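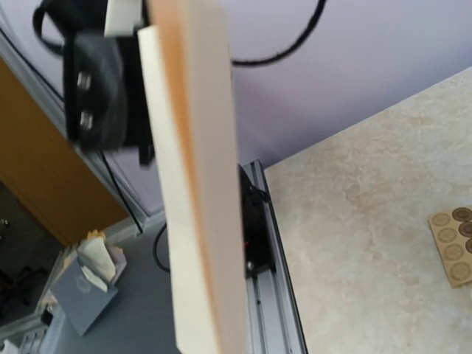 ## Equipment Planning Analyst, Robotic Cells (contract)

Noveo is buying tabletop two-arm cells for paper handling: folded letters, envelopes, printed sheets. We need one analyst to turn bench work at our Illstead site into a purchase plan.

**Duties**

- Build a per-cell budget covering arms, grippers, wrist cameras, aluminum profile, cable and wiring duct.
- Set spares levels for gripper fingers and cables.
- Compare quotes from Pietrzak and Kititz on the same line items.
- Plan floor space, power and delivery for 12 cells, first units due in August.
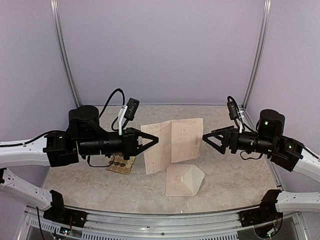

*Two-arm cell with letter sheet and open envelope on the tabletop.*

**Requirements**

- Prior work buying or costing lab or factory equipment.
- Able to read a bill of materials and find what is missing from it.
- Spreadsheet skills. No programming needed.

**Terms**

900 hours, on site three days a week. Travel to suppliers is paid separately.

Send a resume and one sample budget, with prices removed if needed, to Asabe Amadi, quoting ref. 1816. Technical questions go to Adebayo Onyeka. Posted Oct 15, 2024.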